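Last updated: July

Operators wanted – simulated kitchen demos, Bech office, short contract

We need people who can drive a robot arm in a simulated kitchen and do the same small job many times over without getting sloppy. Start asap. The arm learns from your runs, so how you move matters more than how fast you are.

Who we are

Funari is a small group building training data for kitchen robots. Everything in this round happens in simulation – you sit at a desk with a hand controller and two monitors. The project is called Trokovley. It has been going since spring and we are behind on the refrigerator set, hence this ad.

What you'd be doing

Fetch and put-away tasks, mostly. Open fridge, one item on the glass shelf, arm comes in from the side. You line up the gripper, go for the item, carry it to wherever the task card says. Then reset and go again from a slightly different start. Each operator gets a target of 464 accepted runs over the contract. Accepted means it passed review, not just that you pressed save.

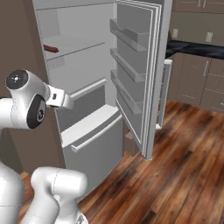

What a good run looks like

Smooth approach, no stabbing at the shelf. Gripper clear of the door bins. If you bump something, finish the run anyway and tag it – we keep a share of the bad ones on purpose, labeled as bad. Please dont delete them. No long pauses in the middle either, the system learns those too and we end up with an arm that stops to think over a sausage.

You will also write one line of plain text per run. "Pick up the red item from the shelf." That kind of thing. Vary the wording. We have far too many that start with "grab the".

Every task comes with more than one view and you're expected to check them before you submit. Some angles are awkward. The arm gets in the way, or a panel does, and the item is down to a sliver of red past the fingertips. Flag those. Don't guess at whether the grip is good if you can't see it, switch views.

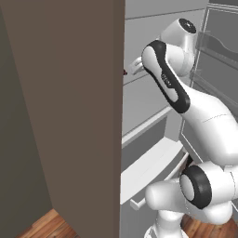

Second view, fridge task: item mostly hidden behind the brown panel.

Hours and pay

Sessions are 3 hours, morning or afternoon, with a break whenever you want one. Up to 35 sessions per person. Pay is $47 per session, paid at the end of each week, plus the two training sessions at the same rate. Morning slot starts 9:00. Afternoon slot 1:30. Evenings maybe later, depends on the building.

On site only for now, sorry. The Bech office is on the second floor over the print shop in Grirnton, elevator at the back. Street parking is bad before 10 so leave time.

You should have

– steady hands and decent depth sense on a flat screen
– patience with repeats, really a lot of repeats
– enough written English for the one-liners
– your own glasses if you need them for screen work

Gaming, crane or forklift work, model aircraft, sewing machine – all of that has carried over well with past operators. No degree needed. No coding. If you've done teleop before, say so and say which controller, we may put you straight on review.

Not a fit if screen motion makes you queasy. We tried seat changes and larger monitors with a couple of people and it didnt help much.

How to apply

Send a short note to Orvokki Turunen. Few lines is fine, no cover letter. Tell us which slot you want, when you could start, and any weeks you're away. Resume optional. Kári Bundgaard runs the tryouts, which are paid and take one session: a warm-up, then ten fridge runs on your own. He'll go through your runs with you right after and you get an answer the same day.

We're filling places as people pass, so earlier is better.

Contact: Orvokki Turunen, Funari, Bech office, Grirnton | © Funari | Back to top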